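Long-handled dustpan on tiled floors: lip never sits flat

drutis_59
Posted 1 Jan 2022
Looking for opinions on long-handled sets for terracotta tile with recessed grout. The floor runs through a doorway into a second room, same tile size throughout. Our present pan has a rigid lip, 260 mm wide. It bridges the grout lines and leaves a gap of a millimetre or so, and fine grit goes straight underneath. Paper and wrappers are no trouble. I would like to keep the long handles as two of us have bad backs.

Afia Bawa
Rigid lips do that on any jointed floor. Set the pan so the lip lies along the middle of a tile, parallel to the grout, and sweep towards it. If the lip crosses a joint you will lose grit down the joint whatever you buy. A rubber strip helps for a few months, then it curls at the corners.

midafloor
Disagree on the rubber. I fitted a strip in March and it is still flat. The trick is to store the pan hanging up. Stood on its lip in a cupboard, the strip takes a set and never recovers.

Afia Bawa
Ours hangs too. It curled. Possibly a different grade of rubber, but I would not spend money on it twice.

drutis_59
Noted on the parallel lip. Second question, on emptying. At present we carry the pan across to the bin and tip it there, and light stuff blows out on the way. Is it better to bring the bin to the sweeping?

Afia Bawa
Yes. Bin on the floor next to the work, pan tilted forward over it. Yellow-green pan here, with a paper ball and a bit of red rubbish in it, and the blue bin directly below. There are still scraps and a red-and-white wrapper on the tiles for the next pass.

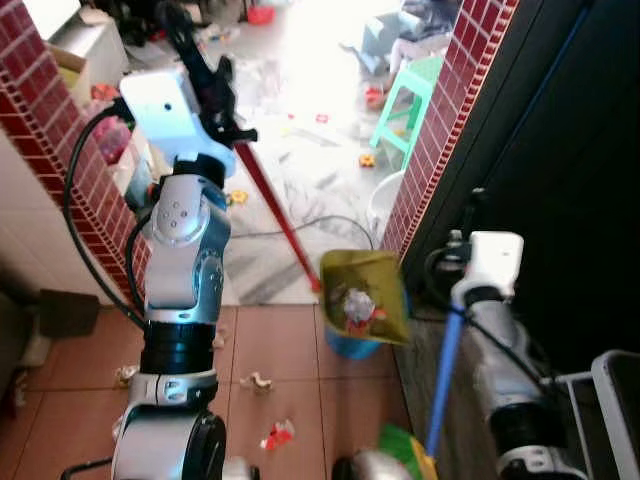 Faveo Floor Care Team

Two points on tipping. Keep the pan low, with the lip inside the rim of the bin before you tilt it. And tilt slowly: a crumpled ball rolls out first and whatever is under it tends to stay put until the angle is steeper, so hold it there a moment before lifting away.

kettle303
I would question the low tip. With a long handle you have very little control of the angle near the floor, and if the bin is a light plastic one the pan knocks it over. I use a taller bin and rest the back edge of the pan on the rim.

Afia Bawa
A taller bin means lifting the pan higher, which defeats the purpose for anyone with a bad back. If the bin tips, put some weight in the bottom under the liner.

kettle303
Fair point about the lifting. Mine is a workshop floor and I only empty once at the end.

midafloor
For the grit, try a soft brush for the last pass, bristles no stiffer than a hand brush. Stiff ones flick it over the lip. Đinh do a replacement head that fits most round handles, though check the thread first.

drutis_59
Thanks all. Tried the parallel lip this morning and it is clearly better in the main room. The doorway is still awkward, as the walls either side stop me swinging the brush properly.

Afia Bawa
Pull the litter out of the doorway towards you first, short strokes, and collect it in the open. Do not try to use the pan in the opening itself.

Related threads
Grout lines holding grit after mopping
Drutis long-handled set: replacement clips?
Best bin size for a small utility room
Sealing terracotta tile, one coat or two
Mida brush heads shedding bristles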